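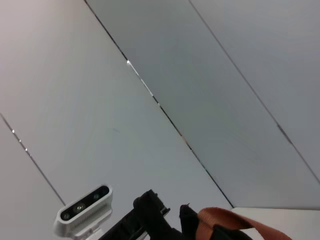 How Do You Pick a Hand for a Robot?

A robot arm can turn and reach, but it can't hold anything until someone bolts a gripper to the end. A gripper is the robot's hand. There are many kinds, and no single kind is best at every job. To find out which one suits a job, engineers run a comparison test.

At the Masley workshop, the test compared two grippers. The first, called the Jodurska, has hard fingers with flat tips. The second, called the Kavanagh, has softer fingers that bend a little when they press on something. Both were fitted to the same arm, and both were given the same job: pick up a fabric strap, lift it, and put it down.

A strap is harder to pick up than a block. A block keeps its shape. A strap folds, slides and sags, so it looks different every time. The fingers have to close on the cloth itself, and they have to squeeze hard enough that it doesn't slip.

What is a fair test?

A fair test changes one thing at a time. If you change the gripper, you leave the arm, the strap and the speed alone. Each gripper at Masley made 2,612 tries. The soft fingers lifted the strap 2,442 times. The hard fingers missed 209 more times than the soft ones did.

Why put a camera near the hand?

A wrist camera rides along with the gripper. When the wrist tips, the camera's view tips too, and straight lines come out slanted. The computer has to allow for that. Plain, pale surfaces cause a second problem. Some depth cameras work out distance by matching small details seen through two lenses, and a blank panel gives them very little to match. Edges and gaps help — they are something to match.
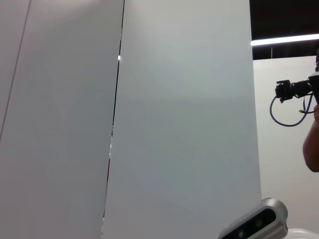

Nesma Ghoneim asks whether the soft fingers wear out sooner, and whether a gripper that needs new tips every month should still count as the winner.

It depends on the job. The tips in this test were changed after 7 days of work, and the hard ones were not changed at all. A full comparison writes down wear as well as misses. The Gerkorance controller, the computer that ran the arm, kept a log of both.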